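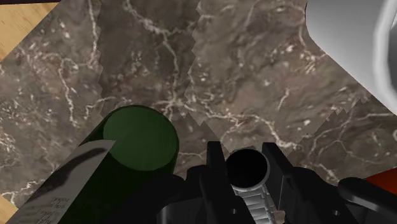 Catalogue issue 8, page 6

Torura Counter Set

Simulated kitchen worktops for recording pick-and-place examples, seen through a wrist view. The operator steers a two-finger gripper among bottles and other loose items on a marble surface, and each run is saved with its joint positions and gripper state.

Supplied with 3324 recorded runs. The licence allows up to 4000 more to be added on one workstation.

Stone, wood and object colours can be changed between runs — the layout file stays the same. Label text is not meant to be legible at wrist distance.

Updated August 2023. Orders and licence questions to Dörte Ehlers, Urbridge office.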